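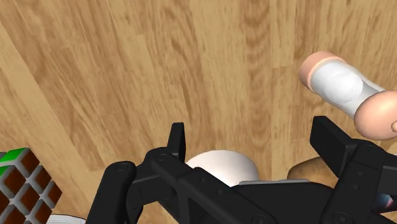
Book 4, p. 87

2024-01-20, Satthorpe workshop

Wheat paste, second batch. 100 g flour to 456 ml water, cooked in the double pan until it went glassy, then sieved twice. The October batch had lumps and I blamed the flour, but I think we stopped stirring too soon. Stirred for 30 minutes this time. Smooth, slightly grey. Half is in the fridge in the Jedine jar with the date on the lid.

Tested on offcuts of the Lins cloth and the thinner Clendard paper. The cloth takes it well. The paper cockles if the paste is any thicker than single cream, so thin it down and brush out from the middle. Grain must run head to tail on both boards. I got one wrong and it has bowed already.
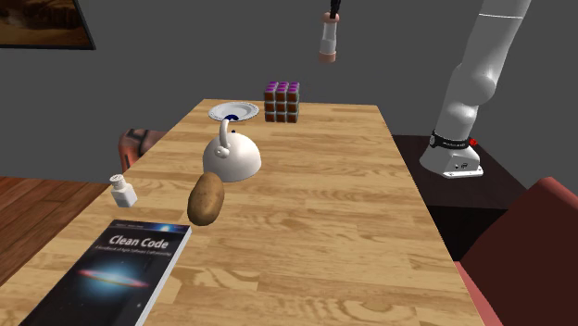
Fig. 2. Black-covered book on the table.

Started on the parish atlas after lunch. Spine lining is brittle and lifts in flakes with a bone folder. No need to wet it except at the tail, where somebody used animal glue. Sewing is sound apart from the last section. Left it under boards and one weight.

Still to do: cut new endpapers, order linen thread, ask about the headbands.
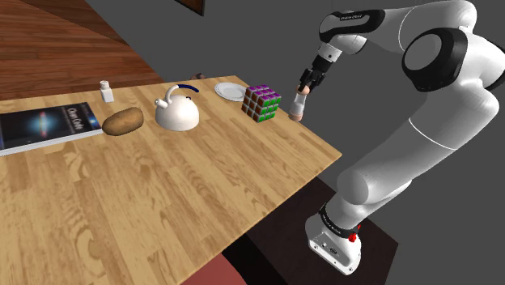

Areti Tsoukalas: I'd leave the headbands as they are and resew only the last section. The thread is in the bottom drawer, two reels, so don't order yet. If the paste smells sour, throw it out.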